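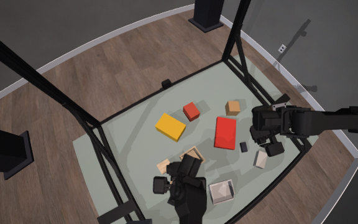
The older houses of Skillosberg were built from 1860 onwards, and anyone who has lived in one will tell you, usually at some length, about the draughts. Our interest in this part of the study was in how people describe a floor once they have walked on it for years, and whether the words they choose have much to do with the way the boards were laid. Most of the people we visited began with the colour, and only came round to the direction of the boards when we asked where they liked to sit. Medium-brown planks with a visible grain, running at an angle as they do in Figure 1a, were very often called "busy" by those who had grown up with straight boards, and "lively" by those who hadn't. We grew rather fond of this pair of words, and we have kept them both in the coding scheme - though we know they overlap.

The Amotbridge households gave us a different sort of answer. There the boards are mostly painted, and people talked far more about sound than about looks: which plank creaks outside the bedroom, which one gives away a child coming down for a biscuit. We had set aside a single question for noise and soon wished we had given it a page of its own. The returned diaries came to 900 entries, and a good many of them wander off into stories about parents and grandparents, which we read with great pleasure and coded as best we could. Replies given in the kitchen also tended to be longer than those given in the hall, and we suspect the kettle had something to do with that.

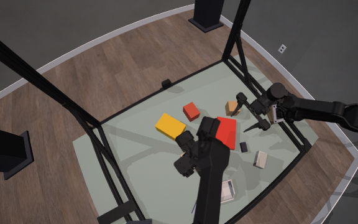
**Figure 1.** Floor and wall meeting in a round layout, (a) and (b).

Edges turned out to matter more than we had planned for. In our first round of visits we asked only about the middle of the room, and it was a householder in Amotbridge who put us right, pointing out that she spent her cleaning time along the skirting and hardly gave the rest a thought. We therefore added 2 questions on borders for the second round. A light grey strip between brown boards and a darker grey wall, such as the curved one in Figure 1b, makes the join easy to talk about, and it gave us a handy shared term, "the pale edge", for the later visits. Where boards ran straight up to the wall, people tended to speak of the room as one piece and had to be asked again about its sides. Eight households changed their answer when asked again in February, all of them towards noticing the edge more, and we come back to them in the next section.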